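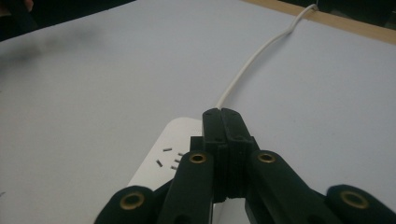
Fig. 4 - White power strip on the tabletop, cable end.

4. Placing the power strip

Read this section before you plug in anything from the Kisport desk kit. The box says the whole job is "ready in minutes." We have our doubts about that, and about a few other things printed on the box, so please follow the steps in the order given.

4.1 Clear the top and lay out the strip

1. Wipe the tabletop and let it dry. A strip should never go down on a damp surface, whatever the rating on the label.

2. Lay the strip down and find the end where the cable comes out. This is the end that gives trouble. Handle the strip by its body and leave the cable alone.

3. Run the cable toward the wall outlet without pulling it tight. If it won't reach, move the desk.

CAUTION: Do not plug the strip into a second strip or an extension cord. The old Trosar leaflet suggested this was fine "for light use." It did not say what light use was, and neither can we.

4.2 Fix the strip in position (optional)

4. Decide whether you need to fix it at all. A strip lying flat on a desk mostly stays where you put it. The adhesive pads are sold as permanent, but the set on our Watwood test desk let go in December, well short of the promised year.

5. If you still want the pads, stick them to the underside only, away from any vents or screw holes. Press for a full minute.

6. Leave a hand's width free at the cable end - more if the cable is stiff. A sharp bend right where it leaves the housing will wear it out sooner than anything else you do.

NOTE: The Kaczorowski cable clip (part 476) is meant to hold the bend for you. It pinches thicker cables. Use part 647 or skip the clip.

4.3 Connect and check

7. Plug the strip into the wall with nothing plugged into it yet.

8. Add your devices one at a time. Add up the watts printed on each one and compare the total with the limit on the strip. "Heavy duty" on the packaging tells you nothing about that limit.

9. After an hour, touch the housing near the cable end. If it feels hot, unplug it at the wall and stop using it.

CAUTION: No heaters, kettles or irons on a desk strip. A built-in breaker is no excuse for trying it.

NOTE: The surge light on some strips only shows that power is on. Check the maker's sheet before you trust it with a computer.

Section 4 revised Sat 9 February by Jinlong Hou. Replaces sheet 983. For drawer and leg assembly, go to Section 5.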